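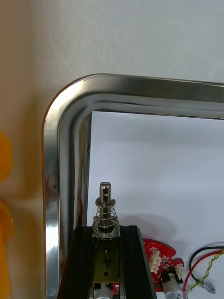
Cuaderno de taller. Marzo, entrada larga

Empiezo a las 9:20 con el banco a medio recoger y el café ya frío. El tema del mes sigue siendo el mismo: decidir si el brazo puede encargarse de alguna faena del taller sin que uno de nosotros esté al lado con la mano en la seta de emergencia. Mi opinión de partida, para que conste, es que no. La dejo escrita para que luego no se diga que la cambié sobre la marcha.

La faena elegida es la revisión de los actuadores de solenoide: vástago, muelle, arandela, cuerpo. En el folleto de Tevoline sale como «tarea repetitiva de baja complejidad», y quien lo redactó no ha tenido que enhebrar un pasador en el agujero de un vástago con los dedos llenos de grasa. Hoy toca el que lleva el 4 a rotulador en el soporte.

Lo que se le pide al brazo, en orden:

Localizar el vástago y colocarse encima, en vertical.
Presionar hasta comprimir el muelle y soltar.
Comprobar que el vástago vuelve a su altura.
Apartar los cables de la zona de la placa roja sin tirar de los conectores.
Repetir 5 veces y apuntar el resultado.

Una persona lo hace mientras habla de otra cosa. Además nota en el dedo si el muelle roza, y eso no figura en ninguna casilla del programa.

Primera tanda

Mal. El marco cromado lo confunde todo. La detección busca el brillo vertical del vástago y en ese marco hay brillos verticales para dar y regalar. Tres intentos seguidos se fue hacia el lateral izquierdo, tan seguro de sí mismo, y la confianza que daba el programa era alta en los tres. Eso me preocupa más que el fallo. Un aparato que dice «no lo veo» me sirve. Uno que va directo al cromo y lo marca como correcto me obliga a mirar cada ciclo, y entonces para qué lo quiero.

Propuesta de siempre: tapar el marco con cinta mate. Me niego, al menos de momento. Si hay que vestir la pieza para que la máquina la entienda, la faena ya la he hecho yo. El mismo argumento vale para las demos de cocina de Stestley, con todos los platos del mismo color y separados un palmo. Que prueben con un fregadero de verdad, con la sartén encima de los vasos.

Segunda tanda

Limité la búsqueda a la zona del panel blanco, por dentro del marco. Mejora clara. El fondo liso ayuda mucho y el vástago se recorta bien. Queda la sombra gris que cae a la derecha del mecanismo, que una vez se tomó por pieza. Bajé la lámpara y no volvió a pasar, pero no quiero apuntarme el tanto: cambié dos cosas a la vez (zona y luz) y ahora no sé cuánto pesa cada una. Error mío. Repetir por separado.

La presión sobre el vástago, bien. Lo reconozco sin problema: baja recto, comprime, suelta. El final redondeado hace que el contacto resbale un poco si llega descentrado, y ahí se nota que la corrección es lenta. Tarda 7 segundos en decidirse. A mano se corrige sin pensarlo.

El agujero del vástago, ni intentarlo. Con esta pinza y esta cámara el pasador es cosa nuestra. Lo tacho de la lista del trimestre para no engañarnos.

Cables

La parte que yo tenía por imposible, y sigo igual. Hay uno negro que pasa en arco por encima, uno rojo que baja por debajo y el verde y amarillo trenzado, que hace un bucle a su aire. Una punta pelada queda cerca de los extremos. Para cualquiera de nosotros eso es «aparta los cables». Para el brazo son curvas que cambian de forma en cuanto las toca, y el modelo que trae Drunum trata el cable como una barra rígida. Probé con un cable suelto en el banco, lejos de la placa, y lo arrastró por el extremo en vez de levantarlo. Con la placa real no lo dejo. Esos conectores blancos no están hechos para tirones.

Nota aparte: antes de cualquier prueba con corriente hay que aislar la punta pelada. Lo pongo también en la pizarra.

Cuentas

El integrador de Väisänen habla de 400 ciclos por turno sin supervisión. Nosotros, con vigilancia y parando cada dos por tres, llevamos más de 300 acumulados desde que empezamos y no me fío de un solo bloque largo. Pedí saber qué entienden ellos por ciclo. Si es bajar y subir, me lo creo. Si incluye comprobar que el muelle ha vuelto como debe, quiero verlo con nuestra pieza, nuestra luz y nuestro cromo.

En el taller se discutió un rato si esto no es pedir demasiado. Se me dijo que un aprendiz también falla las primeras veces. De acuerdo, pero el aprendiz se equivoca una vez con el reflejo, suelta un taco y ya no se equivoca más. Al brazo hay que explicárselo con una zona de búsqueda, y con la siguiente carcasa hay que volver a explicárselo.

Estado a las 13:40

Pulsar y soltar: utilizable con la zona limitada, mirando.
Comprobar altura de retorno: a medias, falta calibrar con la lámpara fija.
Pasador: descartado.
Cables: descartado con placa, se puede seguir jugando con cable suelto.

Pendiente

Separar la prueba de zona y la de luz. Primero la luz, zona abierta.
Subir el umbral de confianza y ver si deja de enamorarse del cromo.
Pedir a Tevoline los datos de sus pruebas con superficies reflectantes, si los tienen.
Cambiar la goma de los dedos de la pinza, que ya está brillante de tanto roce.
Devolver el destornillador fino al cajón de electrónica.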